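Trying Out Finger Pads on the Fiddly Stuff

Those of you who read our last issue will remember that Liam Staniforth had promised us a proper comparison of the two sets of hand-held grippers, the Guvier and the Trotska, and I'm happy to tell you he has made a very good start on it! He settled on jewelry (bracelets, mostly, with a brooch and a few charms thrown in), which is about as unforgiving a test as you could dream up for a pair of fingers with no feeling in them.

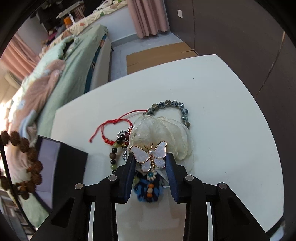
Cord, Chain and Beads

Beads, Liam tells me, are the friendly ones. They give a textured pad something to settle against, and on the Guvier set he logged 80 good pickups before he even touched the screws. Thin cord and fine chain are another matter altogether, and for those he likes to come in low and slow, with the fingers opened wide until the very last moment. 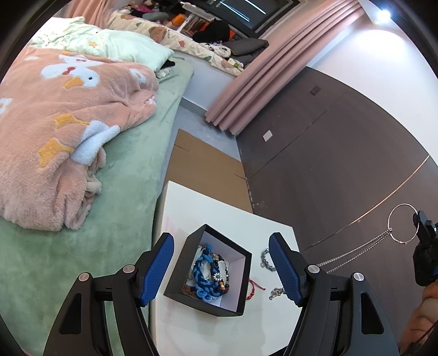 Stuart Stockdale, who has been looking after the Wadska controller for us, would like everyone to write down the closing speed with each attempt, please, even when it seems like a bother. He has 12 runs already that he can't place with either set, and it pains him.

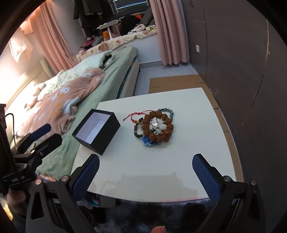
The plan is to reach 200 attempts on each set by October, and then we can finally have our friendly argument over which pads to order more of. If you'd like a turn, drop Liam a line, and do bring along any old necklaces you don't mind getting in a tangle.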